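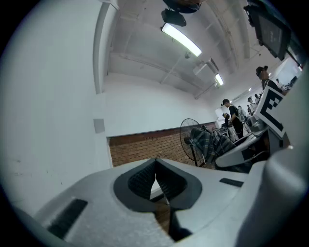 Joaquín Núñez reckons the tracker should simply throw a frame away whenever the marker on the finger goes too slanted, and let the smoother fill the hole. I said no at lunch, said no again at three, and by six I was at my desk writing exactly what he'd told me to write. He was right! Well, mostly right.

13th April. Big day on the width estimate. Until this morning we read the finger opening straight off the marker pose, one frame at a time, and the trace looked like a hedgehog. The corner finder is fine. What goes wrong is the tilt - with a square that small and a lens that wide there are two poses that explain the corners almost equally well, and the solver hops between them whenever it fancies. I've known this since September and kept hoping a better calibration would make it go away.

So now it keeps both answers, scores each against where the finger can physically be (it has one way to move, for heaven's sake, why weren't we using that?), and if neither is any good it drops the frame and carries on. Joaquín's bit is the dropping. Mine is the scoring. Ran it over 40 of the Sturnden recordings and the hops have gone from all but 4 of them. I did a small lap of the desks.

The four bad ones all have a bright window behind the marker, so I suspect exposure and want to look at the raw corners before touching anything else. No fiddling with thresholds tonight. I promised.

Still to do: the Lalten planner expects a width on every tick and sulks if it gets a gap, so the smoother has to run ahead a little and guess. Roughly a tenth of a second ought to cover it. Herrera branch is a mess, must rebase before anyone pulls it. And the replay tool still plays the left and right streams out of step, which I only noticed because I was enjoying watching the new trace so much.

Home late, cold pasta, very happy. Left the other recordings running overnight.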